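Plemham > Food and Drink > Eating Houses > The Jarka

Home Places Kitchens Recipes Index

The Jarka

The Jarka is a restaurant and small hotel in the harbour quarter of Plemham, known for serving two quite separate menus under one roof. It has 39 bedrooms on its upper floors and seats 126 diners when every room downstairs is open, which in practice means the summer months and the week of the herring fair.

History

The building began life as a sailmaker's loft, and the long, low ceiling of the main dining room still follows the line of the old cutting floor. It was later a boarding house, then a dance hall, and for a good many years a furniture store, and older residents of the town will happily tell a visitor which corner used to hold the wardrobes. The present restaurant takes its name from the narrow lane that runs behind the kitchens down to the water.

Dining rooms

The larger of the two rooms, the Royer, keeps to the cooking of the coast. Its fish stew, thickened with bread and sharpened with a little cider vinegar, has been on the menu since the first evening, and regulars tend to be rather protective of it. Mussels, smoked eel and a baked onion tart make up much of the rest – all of it brought out in deep dishes meant for sharing.
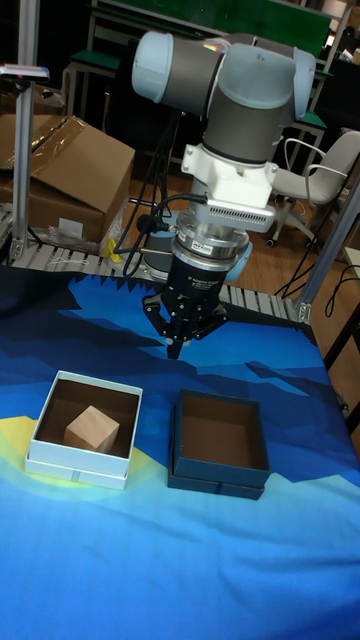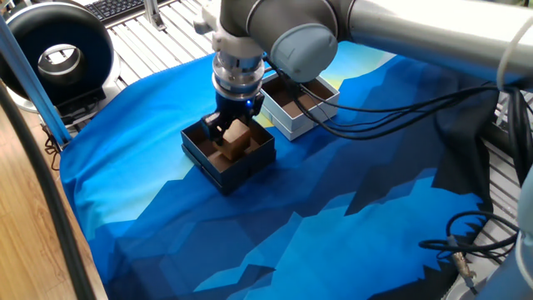 The smaller room, the Sitance, is quieter and more formal, with a set meal of seven courses that changes with the market. Diners sit down together at eight o'clock, and the kitchen prefers to be told beforehand about anything a guest can't eat. Puddings are the great strength here, above all a warm pear cake served with salted cream, and many people who have eaten in the Royer ask whether they might slip next door for a slice of it. They usually may, if there is a chair free.

Cellar and bar

Beneath the dining rooms lies a brick cellar holding 3000 bottles, with a fondness for light reds and for perry from the farms inland. The bar above it opens at noon and serves a short menu of its own, mostly toasted sandwiches, pickles and a very good pea soup.

Customs

Each June the two kitchens swap rooms for a single evening, so that the stew is ladled out on white tablecloths and the seven courses arrive at the long shared tables. Places for the swap supper are sold only at the front desk, and guests staying in the hotel are given first choice.

Last edited 2026-07-21
14 shares 3 comments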